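Search products Search by part number Go

Skamevier Hand-Held Teaching Gripper, Two-Finger

Posted 19th July by Meirion Voyle

The Skamevier is a two-finger gripper that a person holds and works by hand. You pick things up with it, move them, set them down, and the unit records how you did it. The recording is then used to teach the same task to an arm fitted with the matching Skamevier wrist gripper. No arm has to be in the room while you record.

It is sold singly or as a pair. Most buyers want the pair, as a lot of ordinary table work needs one hand to hold and the other to do something. A single unit can be matched to a second one later, but both need to be on the same firmware first.

What it records

Each unit logs finger opening, its own position and tilt, and video from a wide-angle camera looking out over the fingers. The view takes in the back of the gripper body and both finger pads, so the software always knows where the pads are against the object. With a pair, the two recordings share one clock and are saved as one session.

The finger pads are soft, dark blue and replaceable. They hold smooth and rounded items such as jars, cups and tubes without much squeeze. Pads wear at the inner edge first. Change both pads on a unit together.

Working with a pair

One unit can hold an item up while the other stays open over the table, ready for the next one. Round containers lying on their sides make a good first task. They roll when they are pushed, so the operator has to come in square and close slowly, and those habits carry over into the recording. We suggest a plain tabletop and daylight or a steady lamp. Clutter at the back of the table does no harm and can help the trained arm cope with other rooms.

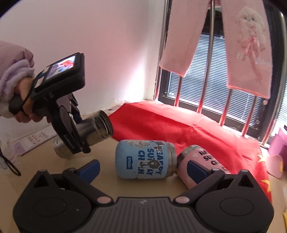

Recording a task

Hold the unit by the grip with your wrist straight. Start the session and wait for the tone. Do the task at the speed you would want the arm to do it. Stop, put everything back in a different place, and go again.

For a simple pick and place we recommend 100 good runs before training. A two-handed task takes more. Doaa Ait Brahim, who runs our demo bench, recorded 450 runs of a jar sorting task before she was happy with how the arm handled jars lying close together. Bad runs can be marked and dropped in the Brorkedis software afterward. You do not need to stop in the middle of one.

Remote control mode

The same unit can drive an arm live. Connect it to the Fukuda control box over the supplied cable, hold the trigger, and the arm follows your hand. Let go and the arm stops where it is. Remote mode is slower than recording by hand, and there is a small lag, but it is the better choice for fixing a step the arm keeps getting wrong. Corrections are saved to the same session folder.

Weight

Single unit with pads fitted, 897 grams. People with smaller hands tend to tire sooner, and a wrist strap is included.

In the box

Gripper unit (one or two)
Spare finger pads
Cable and wrist strap
Brorkedis license card, one seat
Printed quick start sheet

Ordering

Part number 2768 for the single. Add the letter P for the pair. The Fukuda control box is sold separately. Orders ship from our Sotusby warehouse. Units bought before February came with the older gray pads, and the blue ones fit those without any changes.

Questions about matching the unit to an arm you already own can be sent to Meirion Voyle through the contact form. Please include the arm model and the wrist bolt pattern.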